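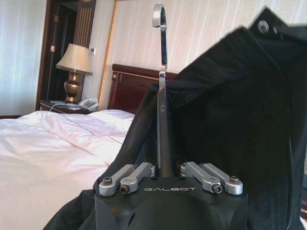 Hang the black stuff first

Every January I pull everything out of the bedroom closet and put it back the way I meant to have it all year. I started on 13th January this time, with coffee and the radio, and I was done by dinner (well, nearly, there's still a belt situation). A few of you asked on the last post how I handle the dark clothes, so I wrote it all down as I went.

I do black things before anything else. They show every bit of lint and every shoulder bump, and if I leave them for last I'm tired and they end up over the chair. So they go onto the bed, get the brush, and get hung up. Then I can be as sloppy as I like with the sweatshirts!

Hangers. I used to have what felt like 1000 of the thin wire ones from the dry cleaner and I finally took the whole tangle back to them. They were happy to have them. For anything with weight I want a solid bar or a shaped shoulder, and a metal hook that turns. Cheap plastic hooks droop, and then the whole row leans like it's had a long night.

How I get a big heavy garment on without stretching the neck: undo whatever closes it, all the way down. Lay it on the bed with the back flat against the blanket. Slide one end of the hanger into one shoulder, then the other, and only then pick it up by the hook. Never shove the hanger up through a buttoned collar. I ruined a nice cardigan that way and I still think about it.

Once it's up, hold it at arm's length and look at the side seams. If a seam is curving off where it should run straight (some are cut on a curve, so check the other side too), the shoulders are probably sitting crooked. Give the hem a gentle tug and let it drop. Then I do up just the top button, so it stays put when I'm pushing things along the rod.

Lint brush: I've tried sticky rollers and I go through them like candy. The Jitia velvet brush my sister gave me is still going after 3 winters. Brush down, always the same direction, and do the collar twice. For cat hair, a slightly damp rubber glove beats everything I've paid money for.

Leave gaps! I keep almost 3 fingers of space between heavy pieces. It sounds like a luxury in a small closet, but packed-in clothes come out creased and then you're ironing at seven in the morning. If you haven't got the room, move the off-season things to a box under the bed.

All hooks facing the same way, please. Mine open toward the back wall. When I wear something, it goes back with the hook turned around, and by summer I can see what I never touched. That's how 3 pairs of dress pants left the house last year.

Creases from folding: skip the iron at first. Hang the thing in the bathroom while you shower, smooth it down with your hands, and leave it out overnight before it goes in the closet. Don't put it away damp or you'll be smelling it in March.

Next up is the drawer under the window, the one with the scarves. If you have a way of storing silk ones that doesn't involve rolling them, leave me a comment, mine keep sliding off everything.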